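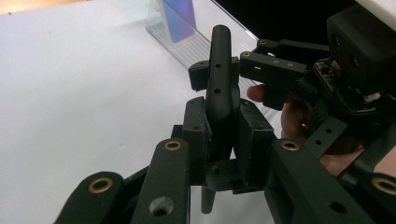 Which end of the post goes into the base?

The narrow one. Rounded end stays up, and the two small holes should face you.

Section 3 — Fitting the posts (Odera shelf rack)

Before you start: lay out all the parts on a towel or blanket. Posts are the same for the Odera and the Skonville, so dont worry if the bag says Skonville on it.

1. Set the base on a flat floor, sockets up.

2. Take one post. Check the stub at the narrow end for burrs or bits of packing tape. Wipe off.

3. Push the stub straight down into the socket. By hand only — no hammer.

4. Turn the post untill both holes face the front. One hole above the other.

5. Same again for the other posts.

6. Screw in from below, finger tight. Full tighten comes in step 9, after the shelves are on.

Note: post won't seat? Pull it out, turn it a little, try again. Still no good, try a different socket.

CAUTION: Do not lift the rack by the posts at this stage. Screws are not tight yet.

7. Hang the lower shelf on the lower holes, then the upper shelf on the upper ones. Pegs are in bag 2.

8. Check the shelves sit level. Bottom one first.

9. Tighten all the base screws. Snug, then stop.

Spare posts: order part 586 from Ekolside, Brorkby warehouse. Pegs are part 53, sold by the bag.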